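Okay friends, a few of you asked about the blue paper after I mentioned it last week, and I said I'd write it up properly, so get comfortable, it's going to be a long thread (you know me by now).

The short version: we have 30 people coming on Saturday for my aunt's birthday and every one of them is going home with a paper sleeve of snacks. Light blue paper, because it's her color and has been since before I was born. Her car was light blue. Her bathroom is STILL light blue.

I bought the paper at Hong, the little stationery store by the post office, and it comes in a big flat pack called Binevis. It's thin, the light comes through it a bit, and it has a lovely soft sound when you shake it out. It also remembers every single thing you do to it. Pinch it too hard and there's your thumbprint in crease form forever.

So, lesson one, which cost me quite a few sheets: pick it up from the short edge, close to the middle, and let the rest fan out however it wants to. If you grab a corner the whole thing droops and you get a diagonal crease you never asked for.

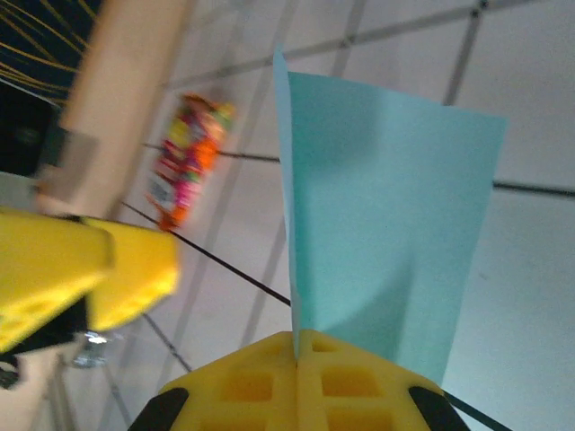 Next comes the flap. I fold a narrow strip down one long side before I do anything else, maybe as wide as my finger, and I run the back of a spoon along it. That strip is what the glue goes on later. I tried skipping it and just overlapping the edges, and the sleeves came out looking fine until I put anything in them, and then they slowly opened up like tulips. Pretty! Not useful.

Barrett Nakamura asked me what glue and I'm a bit embarrassed to say I went through three. The school glue made it ripple. The tape was okay, but it's shiny and you could see it from across the room. I ended up with a stick called Prasis that I found at the bottom of the drawer with the birthday candles, and it's perfect, and of course the store doesn't carry it anymore, so I'm rationing.

A word on moving the sheets around once they're cut. Two hands, always, one on each side, about the same height, and let the middle hang. It feels silly for something that weighs nothing. But a sheet this light catches every bit of air in the room, and if you carry it with one hand it folds itself in half on the way and lands wherever it likes. Usually face down on the glue stick, in my house.

I also clear a patch in the middle before I start and leave the snacks off to the sides. I used to keep them right in front of me so I could test the size as I went, and then I'd be reaching over the bags and crunching the paper with my elbow. And eating the chips, let's be fair. Lay's are my weakness and my aunt's too, which is how they got on the list in the first place.

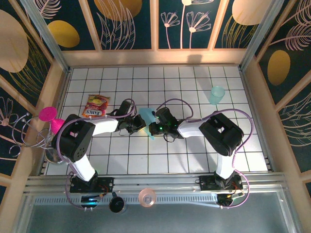

Geum-ok Yoo wrote under that last post that she would roll the paper first and fold the flap afterward, and that her mother did it that way for years with rice cakes, using a thinner paper than mine. She says if you crease first, the roll always wants to go flat on that side.

And you know what, Geum-ok, I went and tried it after dinner and I think you're right about the roll and I'm right about the glue, so can we both win? Rolling first does give you a rounder sleeve. I just can't get my flap straight on something curved. I made 9 of them your way and kept the four I'd be willing to show my aunt.

What I do now is a mix. I fold the narrow flap very lightly, with no spoon, then curl the whole sheet around loosely and let it stand up by itself for a while before I glue. It takes on the curve much better if you give it a minute. If it leans a little or the top rim is wavy, leave it alone. The rim gets folded over anyway.
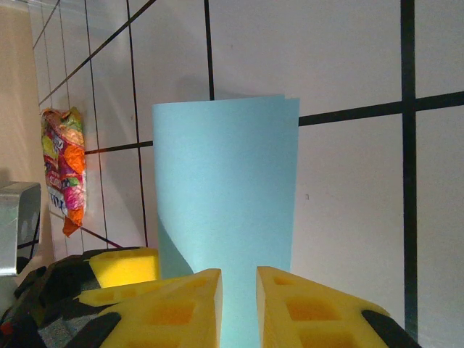 Now the filling, which I have opinions about. Anything in a big puffy bag is a problem. A full bag of chips is never going down a paper sleeve without a fight, so those are going in a bowl by the door and people can grab one with their other hand. Candy in soft wrappers is wonderful. It squashes, it's colorful, and a bit of it peeking out at the top looks like you planned it.

I put the heavier things in first and hold the sleeve from underneath. Then fold the bottom up twice, a dab of glue, and stand it in something narrow so the seam gets a chance to dry. I've been using the Civer jam jars I refuse to throw out. My husband has been told not to recycle a single one until Sunday.

I have 21 finished and I'm stopping for tonight because my fingers are sticking to the phone. If anybody nearby has half a Prasis stick lying around, I will trade you for candy. Or chips, if I haven't finished them.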